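我们使用 Cookie 以改善您的阅读体验。继续浏览即表示您同意本站的 Cookie 政策。[接受] [管理偏好]

六月 · Puspita Jugah,Trilok Bansal,Sutrisno Lau
阅读时间:20 分钟

4 实验:尖指与平指夹爪在双臂桌面操作中的比较

4.1 平台与末端执行器

实验平台由左右两条同型号机械臂组成,共用一张浅色桌面,头部相机自机器人一侧俯视工作区。两臂的基座相对位置在全部实验中保持不变,手眼标定只在更换指端后重新执行一次。控制器沿用前文第 3 节所述的阻抗控制框架,两臂的刚度矩阵相同,唯一的变量是指端几何形状。

参与比较的指端有两种。第一种为 Vellow 尖指,指尖截面向前收窄,便于伸入狭缝;第二种为 Vilitz 平指,接触面较宽,内侧贴有硅胶垫。两种指端安装在同一驱动模块上,最大开口与额定夹持力一致。需要说明的是,平指的硅胶垫在连续使用后会出现轻微剥离,我们在每个实验批次之间检查并视情况更换,更换记录随数据一并保存。指端更换由同一名操作者完成,螺钉按固定扭矩锁紧,以减少安装误差对重复定位的影响。

4.2 物体与初始布置

物体的选取侧重于外形与表面性质的差异。远侧一排包括纸箱、带木框的网片、拳击手靶及搭放其上的手套、纸袋和积木拼成的小玩偶;近侧中央放置一只敞开的批头盒,作为精细操作的主要对象(图 1)。批头盒的难点在于尺度跨度较大:盒盖可以用整个指面推动,而批头成行密排,相邻批头之间留给指尖的余量很小。盒内左侧的长槽中另有一件细长工具,用于测试沿槽方向的抓取。

每次试验开始前,两臂回到预设的待命位姿,指端张开并朝向桌面中部。批头盒的朝向在基准条件下固定,在扰动条件下由操作者绕竖直轴随机转动一个小角度。远侧物体不参与精细操作子任务,但保留在桌上,使视觉模块面对与整理子任务相同的背景。

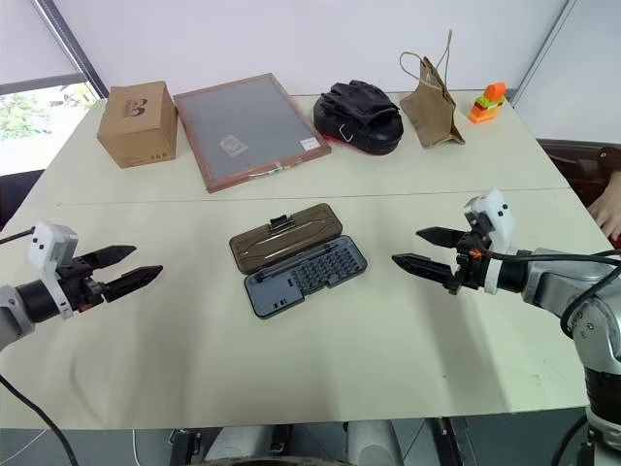

图 1 双臂平台与物体的初始布置,两侧安装尖指。

整套流程分为 3 个子任务:合盖、取出单枚批头、将远侧物体移至指定区域。合盖由单臂完成,另一臂扶住盒体;取批头时允许策略自行选择左臂或右臂;移动远侧物体时,若夹持宽度超出单个夹爪的开口,则由双臂从两侧相向夹持。每种指端在每个子任务上执行 200 次试验,基准条件与扰动条件各占一半。试验顺序经过随机化,以避免光照随时间变化造成的系统偏差。

4.3 控制参数与判定准则

轨迹由 Siregar 规划器生成,接触阶段切换至力位混合控制。切换阈值根据腕部力信号的滤波结果确定,滤波窗口对两种指端相同。我们曾尝试为平指单独调低阈值,合盖时的冲击有所减小,但取批头时误触发明显增多,因此正式实验未采用该设置。

成功的判定由离线标注给出。合盖要求盒盖与底盘贴合,不要求锁扣扣紧;取批头要求目标批头完全离开盒体并在空中保持 3 秒,且相邻批头不得被带出;移动物体要求终点位于目标区域内,物体不得倾覆或明显变形。对纸袋而言,“明显变形”难以量化,两名标注者意见不一致时由 Howard Marsden 复核。

4.4 结果与讨论

两种指端在合盖子任务上的差异不显著。失败主要来自盒体滑移:扶持臂施加的法向力不足时,盒体随盖子一同转动。平指的接触面较宽,滑移出现得更晚,不过接触面同时遮挡了盒沿,使头部相机对盒体位姿的估计变差,两种效应大致抵消。

取批头的结果差别较大。尖指可以从批头两侧伸入,失败多表现为高度误差引起的空抓;平指则常常同时夹住相邻批头。在平指的全部取批头试验中,有 47 次因带出相邻批头而被判失败,尖指仅在扰动条件下偶见此类情形。将平指绕接近轴旋转,使窄边对准批头行间,可以缓解该问题,但此时腕部接近关节限位,规划失败率随之上升。

移动远侧物体时,平指更为稳定。纸箱与积木玩偶对指端几何形状不敏感;木框网片的框边较窄,尖指夹持时接触区域小,抬升过程中容易绕接触点转动。手套柔软且无固定形状,两种指端均可夹起,终点姿态的离散程度都很大。纸袋的提手细而成环,尖指可以穿入环中提起,平指只能夹持袋身,后者在袋口附近留下的压痕是复核争议最集中的部分。

视觉方面,网片对深度估计的影响大于预期。部分深度值落在网片后方的桌面上,导致抓取点偏低。Witetti 点云滤波模块能够去除孤立误差点,却无法恢复网面本身,我们最终改为依据木框边缘拟合平面。批头盒半透明的盖子也存在类似现象,合盖轨迹因此以底盘边缘而非盖面作为参考。

上述结果受到平台自身的限制。两臂共用一组刚度参数,未必对每种指端都最优;腕部线缆在大角度旋转时产生附加力矩,目前仅以常值偏置补偿。Kamarul Chong 在预实验中测得,该力矩随线缆弯曲方向改变符号,常值补偿在腕部翻转后会引入反向误差。与姿态相关的补偿模型将在第 5 节给出,其参数辨识使用不与桌面接触的空载轨迹,指端质量按两种型号分别代入。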